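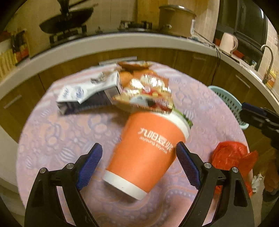
Shuzhen Zou wrote in the margin of my last entry that teach-back only works if the doctor asks as if the doctor might have explained it badly, and that our script still sounds like a pop quiz. She's right! I reread it and winced.

November 6, 2023
Sim room 3, Jarcombe wing. Bad-news and discharge talks, second round.

So the script got changed before we started. Old line: "Can you repeat that back to me?" New line: "I covered a lot there. When you get home, how will you explain this to your family?" Same length, same slot, right after the medication part. Wow, what a difference in how the residents sat. Benjie had his pen down for the whole talk, which I've never seen him do.

We ran 13 talks. Felicidad played the patient in most of them (new heart failure diagnosis, water pills, daily weights) and Takumi took over when her voice went. She was told to misunderstand one thing per talk and not let on which. Under the old wording the residents mostly let it slide past. With the new one they caught the mix-up nearly every time, and the fixes were kinder too - "let me try that again" instead of "no, remember I said."

Things that went wrong:
- Timer on the wall screen froze during talk 4, so no length for that one. Leave it blank in the sheet, don't guess.
- Two people asked the new question and then answered it themselves. I did this as well when I had a go. It is so hard to sit through the quiet!
- "Fluid restriction" crept back in. Takumi, in character, asked if it meant he couldn't swim. Lovely. Keeping that for next time.

Scoring: Alfredo and I scored separately and then compared. We disagree on what counts as a pause. He wants 3 seconds, I'd been counting anything that felt like one, so his rule wins and I'll rescore mine tonight.

Want to try next: the same talk with a family member in the room who keeps answering for the patient. Felicidad already has ideas for the sister and I'm a bit scared of her.

To do: print the new cards (200, the thick stock), send Shuzhen the revised script, ask Benjie if he'd lead the March round.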